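4. Working rules for the gripper station

Our group wrote these rules in August, after the first two weeks of trials. Before that we had only the general laboratory rules, and they say very little about handling food with a robot. The station is used by three student groups, so the rules had to be short enough to fit on one page beside the computer.

4.1 Before a session

The person who starts the arm reads the log of the previous group and signs under it. The speed limit is set to 30 per cent and stays there for all food items. At Rimska, the bakery which gave us the task, the line runs faster, but we did not try to copy this. The emergency stop is tested once with the arm moving, not only with the arm standing still. We made this change after Farzana Siriwardena noticed that our old test proved only that the lamp works.

4.2 Items and surface

Bread and pastry used in trials is never eaten afterwards, also when it looks perfect. One item is placed on the table at a time. The table is wiped before each series, and the fingers are wiped with a separate cloth. A series has 40 grasps, and after it the item is changed. If an item breaks, the session is paused and the crumbs are removed before the next grasp - also small ones, which can come into the finger joints.

4.3 Hands and reach

No hand goes between the fingers while the drives are on. The item may be moved by hand only after the operator says "drives off" aloud and the second person repeats it. We discussed whether the second person is necessary, and in 152 logged sessions there was one case where the repeat stopped a mistake. We kept the rule.

A swirled roll lies on the white table with the two black fingers open, the tip of the right one close to its near end.

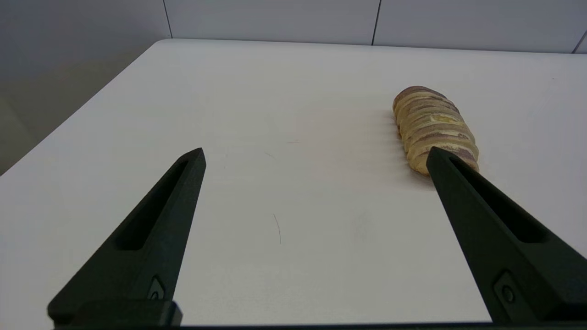
Tuulikki Kuusisto remarked, when she read our draft, that the rule about hands is clear but the rule about cleaning is not, for "wiped" can mean anything from a dry paper to a proper disinfection. We agree with this. In the next version we will name the cleaning product and the waiting time, and the log will get a field for the initials of the person who cleaned.

4.4 Open points

It is not decided who may raise the speed limit. Ida Hamann wants this to be the supervisor only, and Vitalii Kravets would allow it to any trained operator if it is written in the log. Until it is decided, the limit stays locked.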